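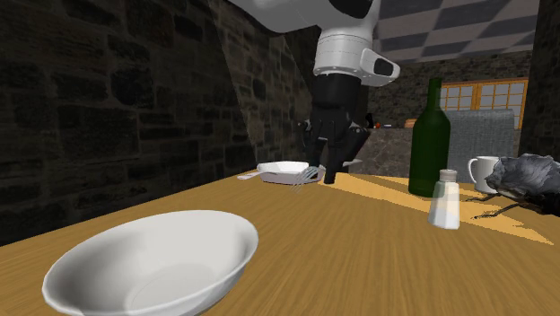 Fasley Plant Research opens 27 barley lines to breeders after root hormone study

TINDACH, March - Fasley Plant Research has published the results of its work on how barley roots behave when the soil becomes dry, and from this month it offers seed of 27 selected lines to breeders and university groups.

The study looked at abscisic acid, a hormone which plants produce when water is short. It is well known for closing the small pores in the leaves. Its role in the roots is less clear, and this was the question that the team at Tindach wanted to answer.

In total, 1503 barley lines were grown in deep tubes filled with sandy soil. Watering was stopped when the third leaf was open. The researchers then measured the length of the main roots, the number of side roots and the level of the hormone in the root tips. From the first group, 300 lines were chosen for a second season of tests in the field at Brophy, where the ground is light and the spring is often dry.

The lines did not all react in the same way. In many of them the growth of side roots stopped soon after the water was removed, and the main root also became slower. In a smaller group the side roots stopped but the main root continued to grow down. These plants had a moderate level of abscisic acid in the root tip, and the level returned to normal quickly after watering began again.

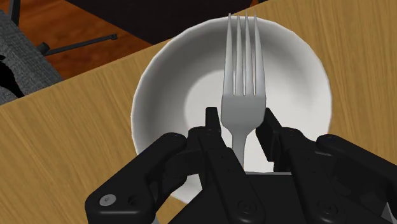 "We expected that more hormone would mean better protection, and for the leaves this is often true," said Siobhán Flanagan, who led the study. "In the roots we saw a different picture. A plant with a very high level saves its water, but it also stops searching for more. The lines we found most useful were somewhere in the middle."

The team also compared genes that were active in the root tips. One region on the long arm of chromosome 5H was linked to the deeper rooting in both seasons. The exact gene is not yet known. Fine mapping has started, and the first crosses for this work were made last autumn.

Yield was measured only at Brophy, and only for one season, so the company asks readers to treat these numbers with care. Under dry conditions the deep-rooting lines kept more grains per ear than the standard variety. With normal rain there was no clear difference between them. 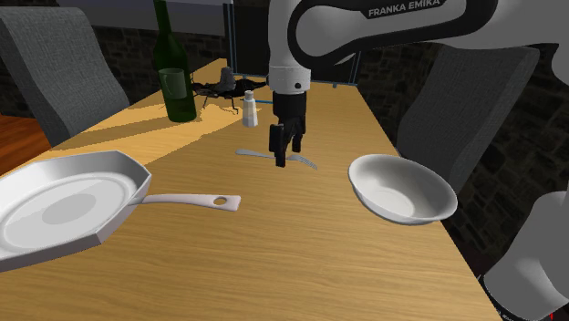
Seed will be sent in packets of 500 grains per line, together with the root measurements and the marker data. Groups that receive seed are asked to share their field results with Fasley after harvest - good or bad - so that the lines can be compared on more types of soil. There is no fee for public research. Commercial breeders can ask for a separate agreement.

The next part of the project will be carried out with the Prireck growth rooms, where temperature and soil moisture can be changed independently. It will study whether warm nights change the hormone response in young roots.

Notes to editors

Fasley Plant Research works on cereals and grasses for dry land. Its laboratory and glasshouses are in Tindach, with field plots at Brophy.

Requests for seed and for interviews with Siobhán Flanagan should be sent to the Fasley press office in Tindach.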